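婚礼取消后的善后：定金、份子钱、当天已到场的供应商，按什么顺序处理

版块：婚礼与家庭 > 合同与费用

1楼 楼主 灰瓦当

情况说明。表妹的婚礼原定五月，男方在仪式当天上午九点多发消息说不来了，没有给理由，之后电话不接。场地、餐饮、摄影、花艺全部已经到位。她本人决定宴席照开，亲友吃完饭再散。宴席共90位客人，实到人数没有清点。

现在需要处理的是账，列在下面，请有经验的人看处理次序对不对。

一、场地。Storncombe庄园，合同由表妹单独签字，尾款已付清。
二、花艺。Binier花艺工作室，付了定金600，尾款未付，花已全部布置完。
三、摄影。Royer影像，合同双方联名签字，约定拍全天，实际拍了宴席部分。
四、礼金。现金和转账都有，有登记簿。
五、戒指。女方那枚由男方购买，男方那枚由女方购买，都在女方手里。

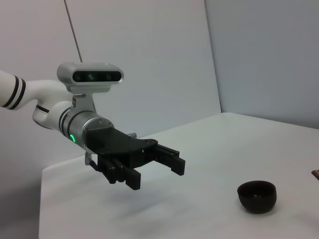

2楼 三号档案柜

先分类再谈次序。你列的五项分属三种关系：

1. 与供应商的合同关系（一、二、三）。对方已履行或部分履行的，新郎没来不构成拒付理由。
2. 与宾客的赠与关系（四）。
3. 与男方的关系（五，以及前面各项的分摊）。

第1类有付款期限，先做。第2类拖久了人情上难看，其次。第3类最慢，也最可能谈不拢，放最后。不要把三类混在一张表里，也不要等男方出钱再去付供应商。

3楼 半两陈皮

楼上第1类没问题。Binier那笔尾款应当照付，花已经交付，宴席也用了。

摄影那份要看合同里有没有按时段计价的条款。联名签字的，供应商一般可以找任何一方要全款，内部怎么分是你们自己的事。让表妹把合同里“取消”“变更”“不可抗力”三处原文抄出来。多数婚庆合同把“一方缺席”归在取消里，当天取消通常全额不退。

4楼 北坡测量员

不同意2楼把礼金放第二。礼金应该最先退。

理由：礼金是以结婚为前提给的，仪式没办成，前提就没了。登记簿在手，转账原路退回，现金装信封逐户送还，一个星期能做完。拖到供应商结清以后再退，外人会以为拿礼金去填了窟窿。

5楼 三号档案柜

回4楼。“一个星期能做完”的前提是有空闲人手，她家现在就两三个人在跑。另外宴席照开了，有一部分宾客明确说过不用退，这部分怎么算？强行退回也会得罪人。

我的做法是先发一条统一说明，写清楚礼金将全部退还、何时退完，然后按次序做。说明发出去以后，先后就没有那么要紧。

6楼 北坡测量员

说明可以先发，这点同意。“不用退”的那部分我仍然主张退。客气话和真实意思分不清，统一退最省事。对方第二次拒收再留下，在登记簿备注栏写明日期和原话。

7楼 Adhiambo Mfaume

我在国外做过几年婚礼统筹，中文写得不好请包涵。

补充几个容易漏的项目：
第一，酒店房间。远道来的客人如果是新人代订，注意最后一晚有没有自动续订。
第二，租赁物品。桌布、餐具、灯具一般次日中午前归还，逾期按天计费。
第三，婚礼礼品登记。如果在商店开过登记单，先关闭，否则还会有人下单。
第四，蜜月行程。保险条款里“主动取消”和“同行人取消”是两种情形，赔付不一样，报案时照实写，不要自己归类。

第四项最急，很多保单从事件发生开始计算30天。

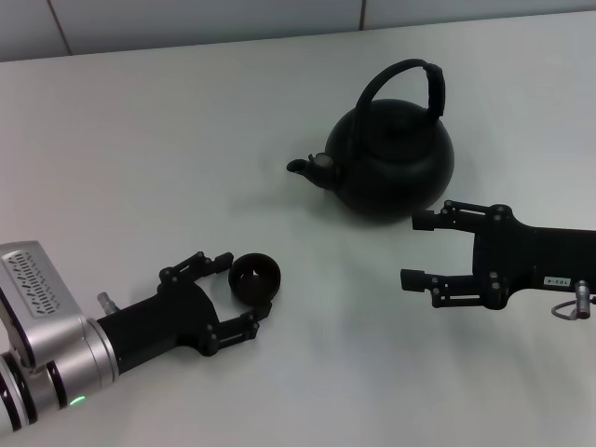 租赁物品归还时请对方在清单上签字，缺损当场记。我遇到过事后追收整箱杯子的费用，因为没有签收单，最后只能付。

8楼 灰瓦当（楼主）

谢谢各位，回复如下。

Dillis租赁的东西昨天已经还完，签收单有，缺两块桌布，已扣押金。
礼品登记单还开着，今天关。
蜜月是男方订的，单据不在我们手里。
Royer的合同查过了，没有按时段计价，当天取消全额不退，总价3,000，已付一半。

戒指怎么处理，请继续讨论。

9楼 半两陈皮

Royer那一半先按合同付，付款备注写“代双方支付”，凭证留好，将来跟男方算分摊时用得上。付款前可以问一句能否把没拍的时段换成相册或者减免，对方没有义务答应，问一下没有成本。

蜜月既然是男方订、男方付，女方没有出资就不用管。证件信息如果交给过旅行社，发邮件要求确认取消她本人的出行。

10楼 纸镇

戒指各还各的。他买的还他，她买的自己留着或者退店。寄的时候用保价快递，拍开箱前后的状态，不要托共同朋友转交。

11楼 北坡测量员

10楼说得太快。两个人没有领证的话，戒指性质上有争议，各地判法不一，有的看价值，有的看过错。当天缺席的是男方，女方不必主动寄还。建议先保管，等对方书面提出来，再连同分摊费用一起谈。

12楼 纸镇

先保管等于留一个由头继续联系。金额不大的话，我认为不值得。

13楼 三号档案柜

10楼和11楼的分歧取决于两个事实，楼主没给：领证没有，戒指多少钱。没有这两项，讨论不下去。

14楼 灰瓦当（楼主）

没领证。戒指价格不清楚，发票在男方那里。表妹的意思是想尽快还掉。

15楼 三号档案柜

那就还。寄之前发一条文字消息，写明寄出物品、快递单号、收件地址，不谈其他。分摊费用另开一份清单，附凭证，给一个答复期限。两件事分开发，不要写在同一封里。

16楼 北坡测量员

保留意见。分摊清单里记得把Storncombe的尾款也列进去，虽然合同是她单独签的，用途是双方的婚礼，能谈。

17楼 灰瓦当（楼主）

收到，清单周末前做出来，到时候把格式贴上来请各位再看一遍。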